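A visit to the open day at Zonlow, Irkley

I came to Irkley by the early bus in February and walked up from the station with my umbrella broken already. The open day of Zonlow began at ten. I have written before in these pages about laundries and about mending, and some readers asked me to look also at folding, so I went mainly for the folding room. The rest of the building I saw quickly.

At the entrance one receives a paper badge and a cup of tea. The first hall is for sorting and washing, and it was very loud, so that I understood perhaps half of what our guide explained. Zonlow takes in shirts and other garments from small hotels and from a theatre school, over 600 pieces in a normal week. They are sorted by colour and then by cloth. The guide told us that reds stay together until the end, also after drying, and that a red shirt which has been washed many times is still not trusted beside a white one.

After the drying comes the part I was waiting for. The folding room is upstairs and much quieter, and we were allowed to stay there as long as we liked. I have folded shirts all my life without thinking about it.

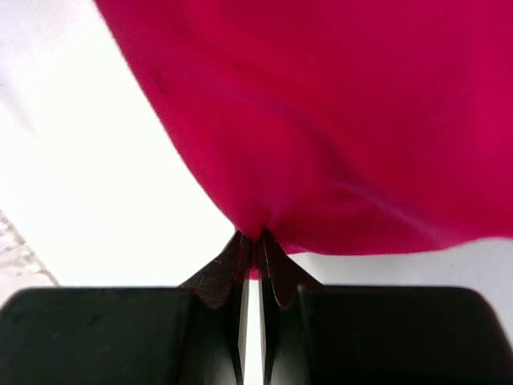 My mother taught me to begin with the sleeves, and I never asked if there is another way. At Zonlow they speak first about where to take hold of the cloth. If you take a soft knitted shirt by a small pinch, it makes a point there and many little creases run from it. These must be smoothed away with the flat hand before the next fold. With a stiff cotton it matters less, but it should still lie flat before anything is turned over.

Two methods were discussed. In the first, which they call the Jaso fold after the street where the firm began, both sides are brought to the middle and the shirt is then turned up from the hem. In the second, the shirt is folded in half along its length, sleeve on sleeve, and then twice across. The second is quicker to learn. The first gives a nicer front and a pile that does not lean. I tried both at the visitors' table and my piles leaned in both cases.

A short discussion came up among the visitors on whether a shirt should be folded at all, or hung. 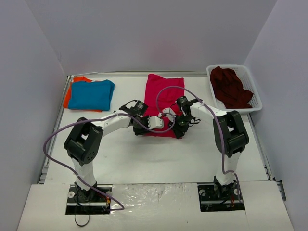
Helmut Ostermann was firmly for folding, at least for anything knitted, and said that a hanger pulls the shoulders out of shape in one season and leaves two small bumps that no iron will remove. He hangs only what has a collar and buttons. I agree with him for the wool, but for thin summer shirts I am not so sure, and my own wardrobe is half and half.

We spoke also about how high a pile may be. In the storeroom of Zonlow the rule is five shirts and then a new pile. At home I make them higher, and then the lowest shirt is never worn.

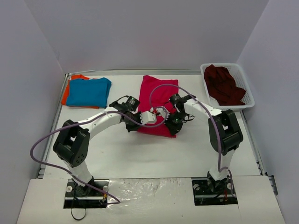 Can a shirt be folded when it is still a little damp? Better to wait, because the folds will set and the middle of the pile may begin to smell. Our guide lays such pieces open over a rail for the night and folds them in the morning.

At midday there was soup from Panyasiri, the small kitchen across the yard, with lemongrass and quite hot. I burned my tongue and had a second bowl. The shop beside it sells drying rails and linen bags. I bought one bag, which I find a bit expensive for its size.

The stairs to the folding room are steep and I did not see a lift, so please ask before if this is a difficulty for you. Photographs are permitted everywhere except in the office. The tea is free, the soup is not. The last bus back leaves from the lower gate, and the timetable hanging at the upper gate is an old one.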